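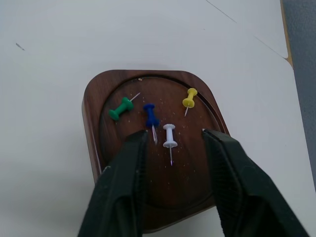
Projektbericht: Sicher greifen, ordentlich aufnehmen – unsere Regeln am Greifarm

Als ich mich für das Projekt Wurkero angemeldet habe, dachte ich ehrlich gesagt, dass ich das ganze Semester Greifer steuern würde. Regeln schreiben stand nicht auf meiner Wunschliste! Am Ende habe ich damit aber mehr Zeit verbracht als mit dem Arm selbst, und irgendwann hat es mir sogar Spaß gemacht.

Unsere Aufgabe hieß "kleine spitze Teile", bei uns also Pinnnadeln auf einem Holztablett. Spitz ist ja erst mal kein Drama, aber wer zum Umsortieren mit der Hand zwischen die Finger eines Greifers fasst, hat gleich zwei Probleme auf einmal (Nadel und Quetschstelle). Also gilt bei uns seit Dezember: Erst Pause am Bedienpult, dann Arm in Ruheposition, dann darf eine Hand an den Tisch. Klingt banal, wurde am Anfang aber ständig vergessen, auch von mir.

Die zweite Regel betrifft den Aufbau. Pro Durchgang liegen 4 Nadeln im Tablett, jede in einer anderen Farbe, flach und ohne sich zu berühren. Wir hatten vorher wild gemischt, und dann konnte man die Durchgänge überhaupt nicht vergleichen. Eine feste Lage schreiben wir bewusst nicht vor, sonst lernt man nur eine einzige Anordnung auswendig.

Regel drei ist das Protokoll. Geplant waren 800 Durchgänge, geschafft haben wir 600. Jeder bekommt einen Eintrag, auch die Fehlgriffe! Die wollte ich zuerst löschen, weil sie so peinlich aussahen, aber gerade die braucht man bei der Auswertung. Nach jeweils 50 Durchgängen machen wir Pause, schauen uns die Greiferfinger an und zählen die Nadeln nach. Eine verlorene Nadel auf dem Fußboden findet man sonst mit dem Schuh.

Als Vorlage hatten wir die Checkliste aus dem Vorgängerprojekt Clirora. Die war gründlich, nur viel zu lang, und beim Aufbau am Morgen hat sie keiner bis zum Ende gelesen. Unsere passt jetzt auf eine Seite und hängt direkt am Pult.

Offen ist noch das Putzen. Im Tablett sammeln sich gern Krümel, und wir sind uns nicht einig, ob man vor jedem Durchgang wischen soll oder nur in der Pause. Ich bin für die Pause – das muss die nächste Gruppe aber selbst entscheiden.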